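Collect Where the Clutter Is

By the time a manipulation policy fails in a house, the cause is usually sitting in its training set. The set was recorded on a bare bench, with a fixed light, a fixed camera height and objects chosen because the fingers could hold them. I have argued for two years that hand-held grippers should replace most of that work. My argument has narrowed since June, and I want to set down the narrower version.

A hand-held gripper is cheap, and it goes where a person goes. It records from near the fingers, so the view in training is close to the view the arm will have later. Those points are settled. What remains open is which rooms to visit, and how much tidying to allow before the first recording. My answer to the second question is none.

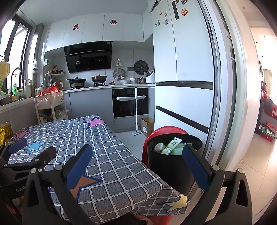 Ishbel Crichton

Take a kitchen table with a checked cloth and a bin beside it. The task, written out, is one line: move the object into the container. The bin already has things in it, among them a tube and a crumpled cloth. A policy that has only seen empty containers has learned that the inside of a container is a dark, uniform region. It will aim for the center and release at a fixed height. With a half-full bin, both habits are wrong.

The Skaler set, which I helped assemble, has 572 episodes of placing into containers. I went back through them over the winter. In 70 the container held anything at all before the episode started. We had written "diverse" in the data sheet because there were many kinds of container. The contents were the variable that mattered, and we had emptied them out of habit between takes.

Patterned cloth is a second case. Collectors remove it because it confuses depth estimates and makes the tracking drift. Both complaints are fair. The cloth is also what people own. If the tracker can't hold its position over a grid pattern, the tracker needs work, and the episodes that broke it are the best test material available.

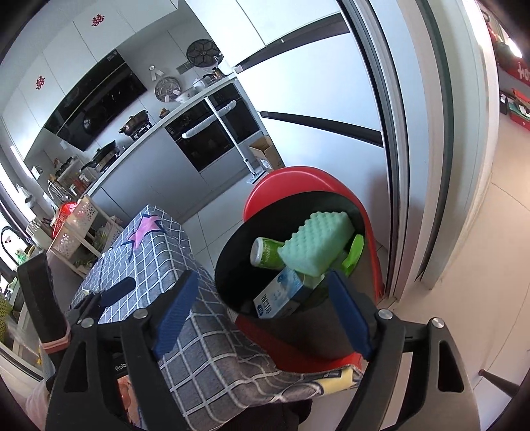 Should failed grasps be kept in the set?
Keep them, with a label, and hold them out of the first round of training. They are useful later for teaching the policy when to try again, and they cost nothing extra to record.

The common objection is consistency. Solanki, the protocol most small groups copy, asks for the same start pose in every episode, and its authors are right that this makes training curves smoother. A smooth curve on a narrow set tells you very little. I would rather see the start pose vary by a hand's width and the curve look rough for longer.

A stronger objection is labeling cost. In a full room there are more things a gripper might plausibly be reaching for, so the instruction text has to be more exact. "Pick up the cloth" is no use when there are several pieces of cloth within reach. On the Ollia project we had two people write each instruction separately, and we dropped the episode when they disagreed. That was slow. It also showed us which of our object names were too loose.
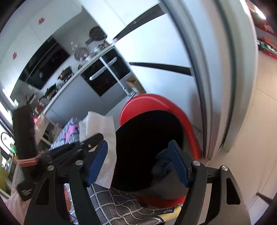 Soft goods on and beside a chair, seen with the jaws open.

Soft goods deserve a larger share than they get. A towel has no single grasp point, its edges are hard to find against another fabric, and its shape changes on contact. Six demonstrations of one towel from one side are close to a single demonstration. The same six, each with a different fold and a different approach, start to cover something.

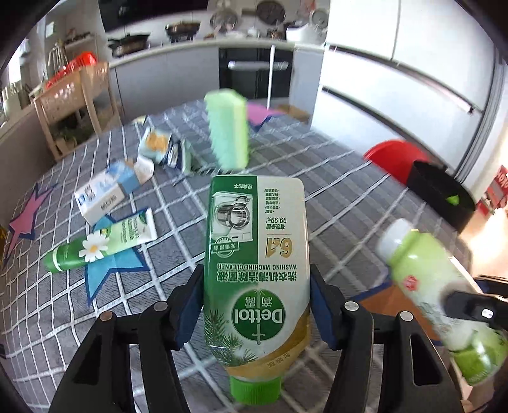

What to Record About Each Object

Record the orientation at grasp. A bottle held upside down is a different starting point from the same bottle upright, and a file that says only "bottle" loses this. Iltau stores orientation as a free text note, which can't be searched. A fixed field with a short list of values would do.

Record what else was within reach, even if it was never touched. Record the finger pads by type, and log the change when they are replaced. Leave lighting out of the form; it can be recovered from the video.

I would give up a third of the episodes in any set I have worked on for these fields filled in correctly on the rest.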